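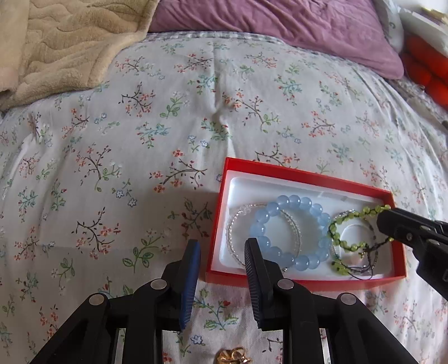
I had wanted to get inside the Ulcombe print works ever since I bought a set of their pillowcases at a yard sale and noticed the tiny name printed along the hem. They open the doors to the public once a year, on a Thursday in August, and I finally had the day free! So I packed a sandwich, picked up my friend Golshifteh Abbasi (who quilts, and who had asked to come along before I finished the sentence) and we were in the parking lot a little before nine.

The line was already down the side of the building. You get a paper sticker with a color on it, and the color tells you which group you walk with. Ours was green, led by Tudor Hodoroagă, who runs the finishing room the rest of the year and was clearly having a great time being let out of it. He talks fast and walks faster. If you go, wear shoes you can move in, and closed toes are a must or they will turn you away at the desk.

We started in the gray cloth store, which was my first surprise of the day. "Gray" is what they call cloth as it comes off the loom, and it's closer to the color of oatmeal. The rolls are stacked on racks up to the ceiling and the whole room smells a bit like a barn, in a nice way. Tudor pulled a length off one so we could feel it. It was stiff and scratchy, with little flecks of seed in it, and I would never have guessed that it was the same cotton you end up sleeping on. From there it goes through singeing (a row of gas flames, and the cloth shoots past so quickly it only loses its fuzz), then washing, then bleaching. We couldn't go into the bleach house, but there's a window, and we all stood at it for a while with our noses practically on the glass.

Then came the part I'd been waiting for. The design studio is upstairs, long and bright, with flat files down one wall, and they had pulled drawers open for us. The archive holds 700 patterns, some on paper so thin that they only come out on open day. Gopinath Salian looks after it and he let us get properly close, though no touching. I loved the botanical ones most: twigs, blossoms, seed heads, loose little sprigs floating around on a plain ground.

I asked him how you scatter small flowers so that they look scattered, and we got a wonderful long answer. A pattern like that still has a repeat, a block that gets printed over and over, and the trouble is that your eye will find it. If two dark branches happen to lean the same way, you'll see a stripe running down the whole bed once it's printed. They call those "alleys." The designers pin the drawing up, go to the far end of the room and squint at it. If there's an alley, someone goes back and turns a stem or moves a bud over. He showed us a drawing called Stinia that had been through this 6 times, with all the old positions still faintly there in pencil. Golshifteh took so many notes that she ran out of page.

Printing itself happens in the Takagi hall, named after a former owner. It's loud! They hand out foam earplugs and you do need them. The main line is rotary screen, meaning each color has its own turning cylinder with the pattern in tiny holes, and the color paste is pushed through from the inside as the cloth runs underneath. Four colors were going while we were there, and watching the outline go down first and then the fills drop neatly into it was the best thing I've seen all summer. Cyprian Michalski was minding the line. He let some of us look through his magnifier at the registration marks on the edge, a row of small crosses that should sit right on top of each other. When they start to drift, he nudges a cylinder with a hand wheel. He's been at it long enough that he does it while talking to you.

At the back of the same hall they still have a hand table, and you can try it. I pulled a squeegee across a screen and made a tea towel with a smear right down the left side. Golshifteh's was perfect, of course. Both of them went through the steamer and came back to us in a paper bag before we left.

Lunch was in the yard. There's a food truck, with a very good lentil soup, and picnic tables under an awning. Get there before noon if you want to sit down.

The afternoon was finishing, so Tudor was on home ground. After steaming, the cloth is washed again to get the loose dye out, then pulled square on a long frame with pins down both edges. He explained why some sheets twist in the dryer at home: the cloth was dried crooked and it's trying to get back to how it was woven. I have a fitted sheet like that and I've been blaming my washer for 2 years.

We got to see folding and packing too, and a short talk by Abdul-Rahman Tsikata, who tests for color fastness. He rubs, soaks and bakes little squares of cloth all day long and then compares them against a gray scale. His advice for printed cotton at home was to wash it inside out where you can, go easy on the detergent, and iron it while it's still a bit damp.

The seconds shop is by the exit and takes cards. I came out with a duvet cover in a pattern called Drisatard, all seed heads on cream, plus a bag of offcuts that we divided up in the car. Tickets for next year go on the works' website in spring, and the morning groups fill up first. The stairs to the studio are steep, but there's an elevator if you ask at the desk.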